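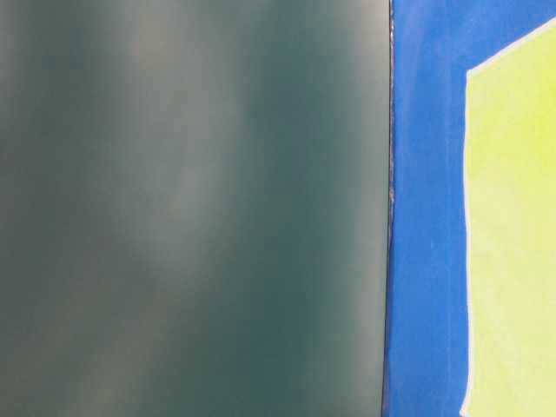
深青绿色的表面，带有浅灰色的云状反光

青绿色

青绿色是介于蓝与绿之间的一类颜色的统称，边界从未划清，争论也从未停过。汉语中与之相邻的名称有青、碧、黛绿、石青、孔雀绿、鸭绿等，各家色谱对它们的排列不尽一致，有时同一本色谱的前后两版也不一致。较深而偏灰的一支常称深青绿或暗青绿，多见于油漆、织物和书籍封面，也多见于装修完成后业主与油漆工的谈话。

名称

“青”在古汉语里是一个胃口很大的字。青天是蓝的，青草是绿的，青丝是黑的，读者须自行判断。《荀子·劝学》有“青，取之于蓝，而青于蓝”一句，其中的“蓝”指蓼蓝一类可以制靛的植物，并非颜色；历代学童大多先把它理解错，再被纠正过来。现代汉语以“蓝”“绿”分担了“青”的大部分职责，“青绿”一词便落在两者之间，既像并列，又像偏正，语法书一般绕过不谈。

英语中的teal一词本指一种小型野鸭，即绿翅鸭，因其眼周至颈侧的羽色而转作颜色名，用作颜色名大致始于二十世纪初。鸭子本身在文献中出现得早得多，未因此获得任何优待。法语习惯称“鸭蓝”，日语有“鸭羽色”，可见在这个问题上，各国人士都曾认真看过鸭子。

越南语以xanh一词兼指蓝与绿，需要区分时再加上“天空的”或“树叶的”之类的修饰。语言学界把这类不加区分的词戏称为grue，由green和blue拼合而成，原是哲学家为讨论归纳问题造出来的，后来被借走，意思也换了。

颜料与染料

天然矿物中，石青（蓝铜矿）与石绿（孔雀石）常常共生，是传统青绿山水的主要颜料。两者研磨得越细，颜色越浅，按深浅分为头青、二青、三青与头绿、二绿、三绿。画家若想得到介于二者之间的颜色，可以分层罩染，也可以调和，后一种做法在老派画论中不太受尊敬。

十八世纪末，瑞典化学家林曼描述了一种由钴与锌的氧化物制成的绿色颜料，后称钴绿。它稳定、耐光，遮盖力平平，价格则一向不平平。二十世纪三十年代酞菁类颜料投产，蓝与绿两种都极浓，少许即可染遍调色盘、袖口和水槽，此后深青绿才真正成为便宜的颜色。

在染织业中，先以靛蓝打底再套黄色是取得绿色的老办法。黄色染料往往先行褪去，于是许多旧挂毯上的树林如今呈蓝色。参观者有时对此作出象征性的解释。

观感

深青绿色对光源相当敏感。暖光下偏绿，冷光下偏蓝，阴天则偏灰。同一桶漆在店里、在家里和在配偶眼里可以是三种颜色。表面光泽的影响也很大：半哑光的漆面会留下散开的灰白反光，使局部看上去浅一层；完全哑光的漆面没有这个毛病，但会记录每一次手指的接触。

在数字显示中，网页颜色teal规定为红0、绿128、蓝128，是最早的十六个网页基本色名之一。该数值比多数人心目中的青绿更接近蓝绿的正中，因而双方都不满意，或许正说明它定得公允。

弗卢尔卡之争

青绿色在地方史上留下的最详尽记录，出自Lurnville镇。该镇议事厅翻修时，承包商弗兰达德（Flandard）提供的色卡共有21种绿与蓝绿，其中第3号名为“弗卢尔卡”（Flurka），说明文字是“沉静的中间色”。镇方选定此色，漆成之后，一部分居民认为议事厅成了蓝的，另一部分认为成了绿的，合同上写的则是“灰”。

争执持续到6月，镇里发出问卷，收回302份。题目只有一道：“您认为议事厅是什么颜色？”最常见的回答是“难看”。该答案不在备选之列，系居民自行填写。负责整理的地方史作者卡尔蒂克扬·库里安（Karthikeyan Kurian）在小册子《墙的颜色》中写道：“填蓝的人多住在河的北岸，填绿的人多住在南岸。我找不到任何解释，也劝读者不要去找。”

小册子印了3,050册，封面用的正是弗卢尔卡色，由Jadoon印刷所承印。据后记所述，印出来偏紫。议事厅的外墙此后没有重漆，镇方文件一律改称其为“现有颜色”。

相关用法

船舶与机械行业长期使用灰绿至青绿一系的漆，一般归因于耐脏和不刺眼。手术室的衣物与铺单由白改绿，始于二十世纪初，后来也用蓝绿，理由是长时间注视红色之后，白底上会浮现绿色残像，背景本身若是绿的，残像便不显眼。学校的黑板也在二十世纪中期逐渐变绿，名称没有跟着变。

参见

青色；孔雀绿；石绿；酞菁；绿翅鸭；颜色词的划分

本条目最后修订于2023年7月7日，修订内容为将“偏蓝”改为“偏绿”。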